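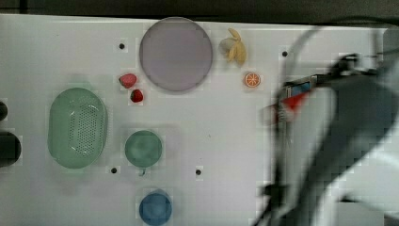 What the Wrist Camera Misses: Talking With Rezaul Sivakumar

07/03/2025
Print this page | E-mail this page

Rezaul Sivakumar has spent most of the past year watching a robot arm pick up toy food. He leads the manipulation work at Seltcombe, and his group has just finished a study on a narrow question: when a robot learns from recorded examples, how much does it lean on the camera near its gripper, and what happens when that camera can't help?

"People put a camera on the wrist because it works," Sivakumar said. "You get a close view of the object right when you need it. We had one too, and we were happy with it. Then we started looking at the failures."

The failures had a pattern. The arm would grip an object well and then put it down in the wrong place, or hang over the table without moving. The group went back through the recordings and found that most of these errors began after the grasp, when the item in the gripper or the gripper itself took up a good part of the close view.

"The arm has the bottle, fine. Now it needs to find the plate," he said. "If the fingers are covering the plate, the wrist view is not going to tell you much. You would think the model would switch to the other camera. Ours didn't."

The test setup is kept simple on purpose. There is a white table, a set of toy kitchen items, and a short written instruction for each run, such as moving the banana to the plate. The items get moved between runs. Sivakumar said the team picked toy food for its plain shapes and strong colors, and for the price.

"If the ketchup goes on the floor, you pick it up and keep going."
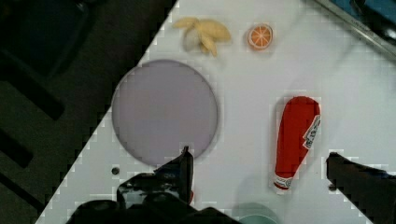
Blanking the close view

The method the group settled on, which they call Gruvach, changes very little in the model. During training, the wrist image is blanked out for short stretches, and the model has to predict the next motion from the wider view alone. The blanking is more frequent after the gripper closes.

"We tried doing it at random first," Sivakumar said. "That helped a little, but it also made the grasps worse. You are taking away the picture at the moment when it matters most. So we tied it to the gripper. Gripper open, we mostly leave the image alone. Gripper closed, we blank it a lot."

Each blank lasts 2 seconds. Shorter ones had almost no effect. With longer ones, the arm began to move slowly even when both cameras were working, and the group did not find out why.

The training set has 1,730 runs, all recorded by a person steering the arm. Sivakumar wanted more and ran out of time on the machine. He does not think the number matters as much as the variety in where things were placed.

"Early on we had a habit of putting the plate in nearly the same spot," he said. "You don't notice you are doing it. The model noticed." 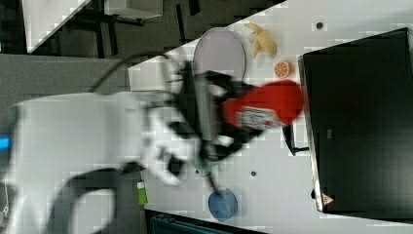
What changed in the tests

The group ran 806 test runs, split between the old training recipe and the new one. The layouts were drawn up in advance so that both versions faced the same table. A run counted as a success only if the item ended up fully on or in the target and the gripper had let go.

Placement errors fell by 44 percent with the new recipe. Grasping stayed where it was, which Sivakumar calls the result he cares about more.

"It's easy to fix one half and break the other - we did that several times," he said. "Here the grasp didn't get worse, so I'm willing to say the method is useful."

He is more careful about the rest. The gain was largest with tall or bulky items and small with things like the orange slice, which hide less of the view once they are picked up. The bowls also gave trouble under both recipes. The model tended to let go over the rim.

The group also tried removing the wrist camera completely, as a check. Placement was good and grasping was poor, about as they expected. "That settled an argument in the lab," Sivakumar said. "I was on the losing side of it, so I won't go into detail."

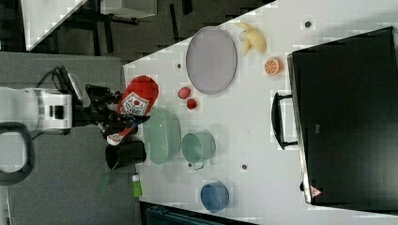 Crowded tables and next steps

Part of the testing used fuller tables, with pots, plates and bottles set out near each other. Here the two recipes were closer. Sivakumar thinks the problem in these runs is different: the arm can see the target and still plans a path that bumps something on the way.

"That isn't a camera question," he said. "Gruvach won't fix it and we say so in the report."

The next round of work starts in August, with partners at Peñalver repeating the tests on their own table and with a different gripper. Sivakumar asked them not to copy his camera position. If the result holds only from one angle, he would like to find that out soon.

He also wants to try instructions with more than one step, where the arm has to set something down and come back for the next item. A few trial runs have been done. He would not give a success rate for them.

"Ask me after the summer," he said. "Right now it does the first step and then it often picks up the same thing again."

Related items
Sorting by touch: notes from the Vullby workshop
How we score a placement
Peñalver group opens its test layouts
Recording good demonstrations: a short guide

Print this page | E-mail this page

Contact us | Copyright 2025 Seltcombe. All rights reserved. | Back to top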